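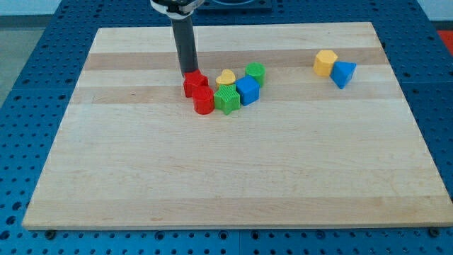 Robotic sorting and kitting at Stedska

Robotic sorting and kitting at Stedska refers to the partial automation of the packing hall at Stedska, a maker of wooden and plastic learning toys. The system was supplied by the integrator Murer and runs on control software sold under the name Tulleo. It is often mentioned in trade writing as a case of a small manufacturer automating without cutting its workforce. That account leaves out a good deal, and several of its main claims rest on figures supplied by the companies involved.

Background

Stedska packs shape sets, stacking toys and replacement parts for nurseries and schools. Before automation, sets were put together by hand at long benches. A packer pulled blocks from bins, checked colors and shapes against a card, and filled a tray. The work was repetitive and hard on the wrists and shoulders. It was also sociable, and experienced packers set their own pace for much of the day.

Management gave two reasons for the change: trouble filling seasonal jobs before the September school orders, and complaints about incomplete sets. The second reason has been disputed. Packers said at the time that most missing pieces could be traced to badly labeled bins, a problem that was fixed shortly before the robots arrived. No comparison has been published that separates the effect of the new labels from the effect of the machines.

Equipment and operation

The hall has 4 robot cells. In each, an arm handles plastic shape blocks such as stars, hearts, cylinders, cubes and prisms in several colors, working above a flat surface. Blocks may be grouped closely or placed apart, and the arm deals with them one at a time. Pieces standing close together are harder to pick than pieces with open space on every side, and the approach to a crowded group has to be set up with more care.

Tulleo's sales material describes the cells as able to run unattended. In practice they do not. A worker known as a cell attendant clears dropped pieces, restarts the arm after a stop, and confirms any tray the software marks as doubtful. Each attendant covers 2 cells. Attendants also spread out pieces before a run, a task that does not appear in the cycle times quoted by the supplier.

Effects on work

Stedska employed 39 people in the packing hall when the cells were installed and has said that none of them was laid off. The statement is accurate but narrow. It covers permanent staff only, and says nothing about the seasonal workers who were not called back the following year. Several permanent packers left and were not replaced.

For those who stayed, the job changed more than the job title did. Lifting and reaching went down, and this is the benefit workers mention most readily. Waiting went up. Attendants describe long quiet stretches broken by short bursts of stoppages, often in both cells at once, with a screen recording how long each stoppage lasts. The company calls this record a maintenance tool. Workers have asked for it to be kept out of performance reviews, and the company has agreed verbally.

Pay is a further sore point. Attendants were promised a higher grade after training, but the training was shortened and the grade became a bonus tied to output. A Saturday shift, once optional and popular for its overtime rate, became part of the regular rota so that the cells could run through the weekend.

Evaluation

The most quoted figure is a rate of 511 trays per shift, taken from a Murer brochure. The brochure does not say which set was being packed, how many people were present, or whether trays corrected by hand were included. Simple sets with few shapes go through much faster than mixed ones, so a single rate means little.

Hendricks, a competing toy packer, looked at the same system and kept hand packing for its mixed sets, using a machine only to seal and label the finished boxes. Its packers now rotate between benches through the day. Supporters of the Stedska installation point out that Hendricks handles smaller orders, which makes a direct comparison difficult. The same caution applies to claims made in favor of the robots.

See also

Bench packing
Kitting
Machine tending
Shift work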